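Droit de la responsabilité civile, notes de séance 5
Chapitre : la faute de la victime

Rappel de la séance précédente : pour obtenir réparation, il faut un fait générateur, un dommage et un lien de causalité entre les deux. Ceux qui ont rendu une copie où le lien de causalité occupait une ligne et demie se reconnaîtront. La faute de la victime se loge précisément dans cette ligne et demie.

1. Le principe

La victime qui a contribué à son propre dommage voit son indemnisation réduite, parfois jusqu'à zéro. Le juge du fond apprécie souverainement la part de chacun, formule élégante pour dire qu'il choisit un pourcentage et qu'on s'en accommode. Il faut que la faute ait joué un rôle causal : traverser en maudissant les automobilistes est discourtois, mais cela ne diminue aucun droit à réparation.
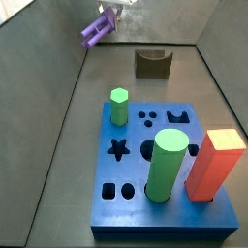 Leen Tannous demande si une victime trop jeune pour comprendre le danger peut se voir opposer sa faute. En droit commun, oui : depuis les arrêts d'Assemblée plénière du 9 mai 1984, le discernement n'est plus exigé. On compare la conduite de l'enfant à celle d'un enfant normalement prudent, créature que les parents présents dans l'amphithéâtre n'ont sans doute jamais rencontrée.

2. Cas pratique : Lapointe contre Collthorpe

M. Lapointe visite l'entrepôt de la société Collthorpe. Il franchit une chaînette, ignore un panneau, glisse sur une flaque d'huile et se casse le poignet. Il réclame tout, y compris le prix de ses chaussures. La société répond que la flaque était « de notoriété publique ».

Deux questions à traiter, dans cet ordre. La société a-t-elle commis une faute en laissant l'huile au sol ? La visite de M. Lapointe au-delà de la chaînette a-t-elle concouru à la chute ?

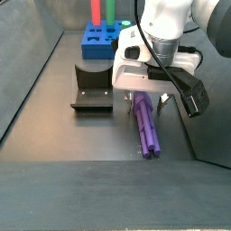

Si l'on retient une part de 40 % à la charge de la victime, elle est indemnisée à hauteur de 60 %. La soustraction figure parmi les compétences attendues à l'examen. Attention au recours de la caisse de sécurité sociale, qui s'exerce poste par poste, et à la préférence donnée à la victime lorsque l'indemnité ne suffit pas pour tout le monde. En septembre, 33 copies ont oublié l'un ou l'autre.

Quant à la force majeure, elle suppose que l'événement soit extérieur, imprévisible et irrésistible. Une faute de la victime qui présente ces caractères exonère totalement le défendeur. Une chaînette enjambée par un visiteur curieux est malheureusement très prévisible.

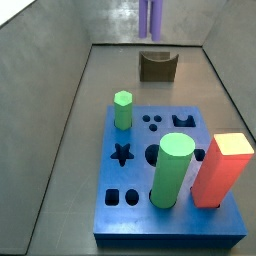 POINT DE MÉTHODE

Qualifier d'abord, chiffrer ensuite. Une copie qui commence par « M. Lapointe aurait dû regarder où il mettait les pieds » exprime un sentiment répandu dans les compagnies d'assurance, mais ne vise aucun texte. Les articles 1240 et 1241 du Code civil sont courts. Les citer prend moins de temps que de les paraphraser mal.

Ne confondez pas non plus la faute de la victime et l'acceptation des risques, qui a son domaine propre et qui sera vue avec le sport.

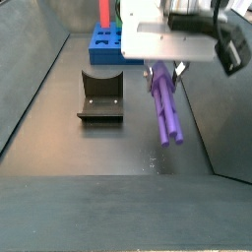
3. Le refus de soins

La victime n'est pas tenue de limiter son préjudice dans l'intérêt du responsable (Cass. 2e civ., 19 juin 2003). M. Lapointe peut donc refuser l'opération que lui recommande l'assureur Hisuno, dont la sollicitude médicale est récente.

À préparer : reprendre le cas en supposant que M. Lapointe avait acheté un billet pour la visite. Responsabilité contractuelle ou délictuelle ? Deux pages au maximum, plan apparent.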